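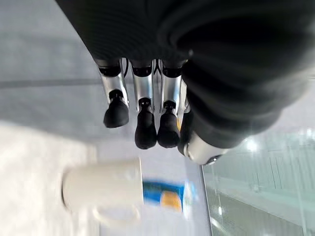
**Section 4: Installation and First Use**

# Setting up the Pikdale dehumidifier

Read this section before you plug the unit in. It covers placement, the drain hose and the first run. Wall mounting is covered in the Pallwood bracket leaflet.

## Placing the unit

1. Stand the unit upright and leave it for 4 hours before switching it on. If it was carried on its side, leave it overnight.
2. Choose a level floor. Thick rugs block the lower intake.
3. Keep the back grille at least 8 inches from walls and curtains.
4. Close windows and outside doors in the room.

**Caution:** Do not run the unit from an extension cord or a power strip. Use a grounded wall outlet.

## Fitting the drain hose (optional)

You can let the water collect in the tank or run it to a floor drain.

1. Switch off and unplug the unit.
2. Pull out the tank and set it aside.
3. Remove the rubber plug from the drain port on the back.
4. Push the hose onto the port until it stops, then tighten the clip by hand.
5. Run the free end downhill to the drain. Any rise along the way will hold water back.
6. Slide the tank in again. The unit will not start without it, even with the hose fitted.

Keep the rubber plug. You will need it if you go back to using the tank.

**Note:** Hoses sold for the older Vimdale model have a narrower fitting and will leak on this port.

## First run

1. Plug in the unit. The standby light comes on.
2. Press POWER, then press MODE until CONTINUOUS is lit.
3. Let it run for a full day with the doors closed.
4. Press MODE again to select AUTO, and set the target with the arrow keys. Most basements do well at 50 percent.

The display shows the humidity near the unit, so a meter across the room may give a different reading. In August, or after a flood, the tank may need emptying several times a day.

## Codes you may see

| Code | Meaning | What to do |
|---|---|---|
| 89 | Tank full or missing | Empty the tank and refit it |
| 100 | Coil defrosting | Wait; the unit restarts by itself |
| 106 | Sensor fault | Unplug for ten minutes, then try again |

If code 106 comes back, stop using the unit and contact the Ansari service desk. Have the serial number ready. It is printed on the label behind the tank.

**Caution:** Do not open the rear cover. There are no parts inside that you can repair.

Filter cleaning and winter storage are in Section 5.

Revised December 21, 2022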